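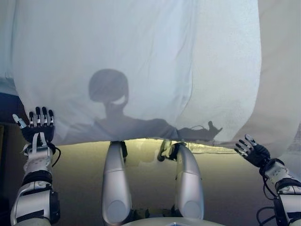
# Hodent Fabric Kit

The Hodent kit by Grecu prepares a two-arm robot for work with cloth. The hands have jointed fingers and can spread open at the hem of a thin white sheet.

The kit includes:

- 2 hands with cables
- 2 wrist cameras
- control software Nistenow, with 15 ready motions for cloth

Black and white fabric can lie together in one pile – the wrist view below is from such work.
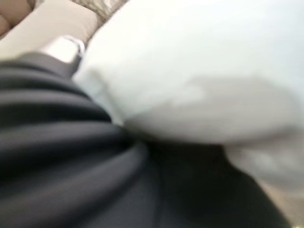
## Price and order

The kit costs $2,307. Please write to Heather Galbraith for delivery times. Orders sent before Wednesday are answered in the same week.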